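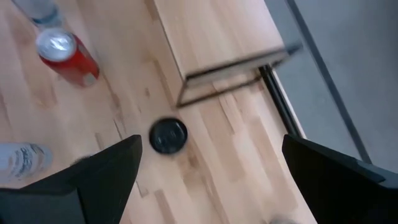
The Brivby top in use, with a red can and a plastic bottle on it.

I have owned four kitchen tables in my life and been betrayed by all of them. One was glass. One had a leaf that dropped whenever it sensed soup. So I came to the Brivby, Hollenstein's wooden table for people who eat and work in the same spot, with low hopes and a tape measure.

The top is the reason to buy it. It's pale wood in narrow strips, butcher-block fashion, running from blond to something closer to honey, and mine has a good few knots and dark streaks towards the middle. Hollenstein calls this "character". My last table had character too, mostly in one leg, but this I like. It hides crumbs beautifully, so I now wipe it down a bit less often than I should.

Assembly is meant to take 30 minutes. Allow for a sulk. The instructions are drawn by someone who has never met a bolt, and the Allen key supplied is so soft it went round at the corners before I'd finished the second leg. I borrowed a proper one from Reinaldo Fagundes downstairs, who has the same table and had clearly been expecting me.

Once up, it stands firm. I can lean on it, chop on it (with a board, I'm not a savage) and write crossly on it without the tea moving. Cold drinks are the weak point. A can left for an evening gave me a faint ring, which came out with a rub of oil and some bad language. Hollenstein suggests oiling the top 3 times in the first year. I've managed one, in January, and the table hasn't complained.

I also tried the Rutidon, which costs £20 less and wobbled in the shop, and the Zolley, whose surface felt like a tray from a school canteen. At £200 the Brivby isn't cheap for something that arrives flat and makes you do the work.

Good: the top, the sturdiness, corners that don't bruise hips.
Less good: the Allen key, the drawings, drink rings.

Four stars. The fifth is being withheld until they send me a new key.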